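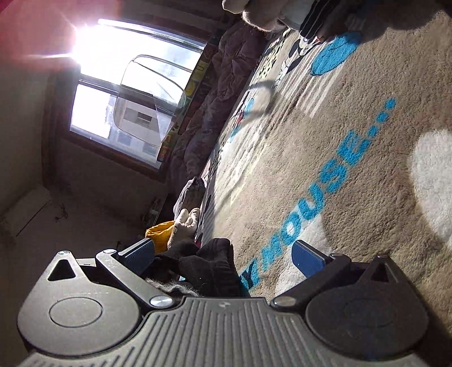
Fingers open over the black cloth, bedroom rug, morning sun.

Home Projects Notes About Contact

The second gripper is finished, and I can write again after a long silence. 2020-09-02 is the day I put the last screw in, at the kitchen table, with the radio on. The first one I made in January and it was a bad one. The fingers closed, but they did not close parallel, so a towel stayed in and a sock fell out.

For those who are new on this page: I want to teach a small two-arm robot to sort and fold clothes at home. The arms are not ready. Before the arms I make the hands, and I hold the hands myself, one in the left and one in the right, and I do the housework with them while a camera on each hand records. I named the project Tamus. The name has no meaning, I only liked how it sounds.

The mechanism is simple to draw and difficult to make well. There are two arms with links on the inside, and everything turns on pivot screws. If a pivot screw is too tight, the fingers move like in honey. If it is too loose, the tips cross each other a little and the cloth escapes at the side. I spent three evenings only on this. Vernon Vachon, who has the bench beside mine in the Brulcombe workshop, gave me the advice to put a very thin washer under each head and then go back a quarter turn. I did not believe him at first and I should say sorry to him publicly, so please consider this done.

The pads were the other question. I tried foam tape (it came off), then a cut piece of bicycle tube (it marked the white shirts), and now I use blue pads with a fine texture. They hold thin knitted things much better. A thick quilt is still too much for them. Josée Dufour asked me in the comments last time if I can wash the pads. Yes, with dish soap, but let them dry the whole night or the glue becomes soft. 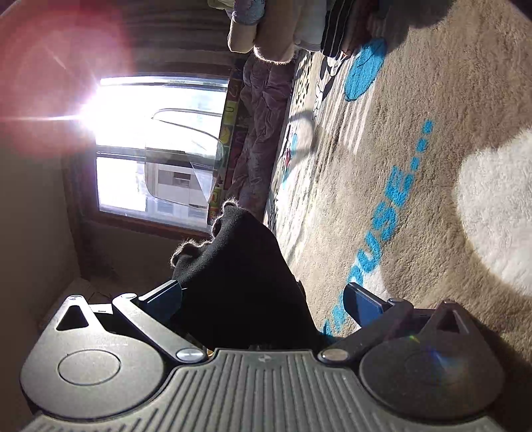 My biggest trouble at the moment is the light. Our bedroom has the window exactly where the morning sun comes, and when I lift a dark cloth toward the glass, the camera decides that everything else must be dark also. With a fixed exposure the cloth is good and the window is burned completely. With the automatic one it changes its mind all the time. I know I could close the curtain. But a robot in a home will not always have a closed curtain, so I prefer to keep some difficult recordings together with the easy ones. Riet Verbeke does not agree with me. She thinks I should begin with easy light and only later make it hard, as one does with children who learn to ride a bicycle. Maybe she is right. I will try her way for the next batch and compare.

The shadow of my own tool is also in many recordings, and I have no idea yet if this will harm the training or help it. If a reader has experience, please write to me.

About the amount: I have 600 short recordings that I consider clean, and my goal is 1,000 before I touch the arms. The folder contains 1,539 files in total, but a good part of it is me dropping the cloth, adjusting the strap, or talking to the cat. I do not delete these. I put them in a folder with the name "later".

Working with two hands at the same time was the real reason for the second gripper. With one you can pick up, carry and drop, and that is all. For folding you need to hold a corner and pull the other corner away from it, and the cloth must be tight enough that you can see its shape.
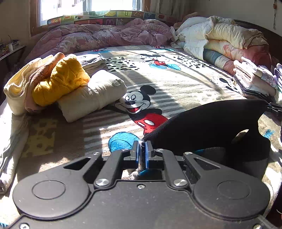 I noticed that my two hands do not behave the same. The left one goes first and waits, the right one searches for the corner. When I went slowly and thought about each movement, the recordings became worse, with many small stops. Now I do not think so much. I put the clothes on the bed, I work for 8 minutes, I rest my thumbs, and I begin again. The trigger spring is too strong for a long session. A softer one is ordered from Friesen and I hope it comes this month.

Dark clothes are still harder for me than light ones. On a black cloth I often cannot see where the edge is until I have pulled it, and I suppose the computer will have the same problem.

What I still must do on the second gripper: sand the inside of the left arm where it touches the link, replace two small pins which are slightly short, and print a cover for the cable. Josée Lachance offered me time on her printer at Toritier, and I accepted immediately, as mine makes a terrible noise and the neighbors are patient people but not without limit.

I will put the drawings here when the pins are corrected. Please do not build from the January drawings, the hole distance in them is wrong.

Share 8 shares 3 comments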